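Werkstattbuch Roboter-AG, Projekt Jurnby
8. Oktober 2019

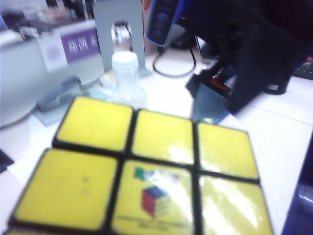
Handkamera, Würfel ganz nah, gelbe Seite. Logo in der Mitte überstrahlt.

Endlich wieder am Würfel! Die Farberkennung läuft jetzt auf dem neuen Rechner, und das Einlesen macht richtig Spaß, wenn man im Fenster zusieht, wie die Felder nacheinander umspringen. Gelb kommt gut, solange nichts spiegelt. Bei Glanz auf dem Aufkleber rutscht der Wert Richtung Weiß – der Klassiker. Das Feld mit dem Logo lesen wir ab sofort nur noch am Rand aus, der Aufdruck bringt sonst Rot und Blau mit rein.

Schwelle für Weiß von 3.000 auf 3.044 hochgesetzt (Einheit ist unsere eigene Summe, siehe Heft vom März). Danach 94 von 100 Feldern richtig, vorher waren wir deutlich drunter. Super Sprung für eine einzige Zahl!

Noch offen:
– Abstand beim Anfahren vergrößern, damit alle 9 Felder einer Seite ins Bild passen
– Lampe seitlich probieren, evtl. Backpapier davor
– Unar-Skript für das Drehen einbinden, liegt im Ordner Piras
– Handkamera neu kalibrieren, vorne verzerrt es ziemlich

Beim Treffen in Rovovstead wollen wir eine komplette Seite vorführen, das Lösen kommt später. Wer als Nächstes dran ist: bitte die alte Schwelle nicht wieder einspielen, die Datei heißt fast gleich.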